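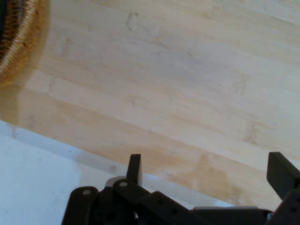

The grasp planner kept returning valid plans for objects it had no business reaching. I spent most of February on this and am only writing it up now, September 28, 2024, after Binta Sani asked where the numbers in the Brorkudix config came from.

The stack is Noh for planning, Bornovine for perception, and a thin layer of my own that passes messages between them. Bornovine publishes object poses from the wrist camera. Noh consumes them and assumes they are in the base frame at the time of planning. They were in the base frame, but at the time of capture. With the arm moving, the transform lookup took the latest joint state instead of the stamped one, and every pose was shifted by however far the wrist had traveled in 50 ms.

On flat surfaces the error mostly hid. The fingers open wide enough to absorb it. In a basket it shows up quickly, with the rim on one side and a neighboring vegetable on the other.

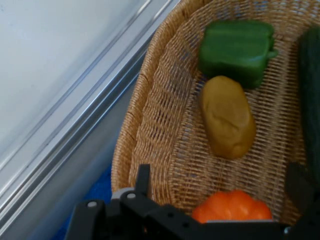

The fix is 2 lines: look up the transform with the image stamp, and block until the buffer has it. I replayed 599 logged frames through both versions. The old lookup put the grasp center more than 26 mm off in the worst case. The new one stays inside the calibration error.

Blocking does have a cost. If the joint state topic stalls, the planner stalls with it, so there is now a timeout and the plan is dropped. I prefer a dropped plan to a stale one. Barnthorpe, our replay tool, logs the drops separately. 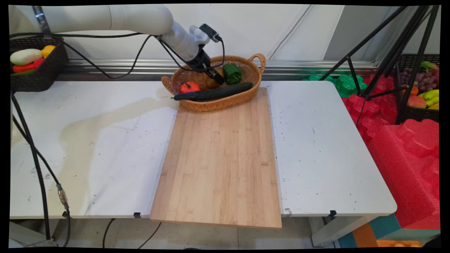

Gripper over the basket, cucumber lying across the front rim.

Still open: the segmentation mask bleeds between objects that touch, and the pose estimate goes to the middle of the merged blob. Stamps won't help there. I have a depth-edge split half written in a branch.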